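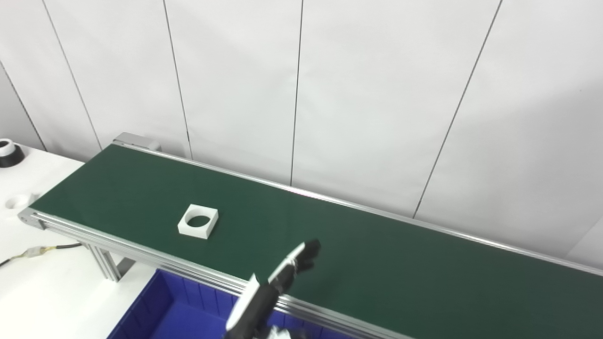 Drerik is a spelling and typing drill for tablets, published by Grovance. I tested version 2 on an older tablet and on a current phone. Both ran it without a crash.

The app reads a word aloud, you type it on the built-in keyboard, then press "Check." A wrong answer shows the correct spelling with the missed letters underlined. The word goes back into the queue and returns later in the same round. A round has 26 words by default. The setting is under Options, then Session, and the change applies from the next round.

The main list holds 538 words, sorted by level. You can add your own lists by pasting plain text, one word per line. Blank lines are skipped. Accented letters are accepted in a list but are not on the built-in keyboard, so a word such as "café" can be loaded and never answered correctly. I reported this in February and it is still there.

**Audio.** Clear on the lower levels. Longer words are clipped at the end when playback speed is set to Fast. Normal speed has no such fault.

**Timer.** Optional. Set to 45 seconds per word at the start, which is too long for an adult. It keeps running while the word is being read.

**Scores.** Stored on the device only. Results can be exported as a text file, but the columns have no headers. Each user gets a separate profile, and deleting a profile also deletes its custom lists. There is no warning.

Compared with Ayaaba, which I used before, Drerik starts faster and has better review of missed words. Ayaaba has the better keyboard and lets you record your own audio.

Recommended for practice with the supplied list. For languages other than English, wait for a keyboard update.

Asuka Mizuno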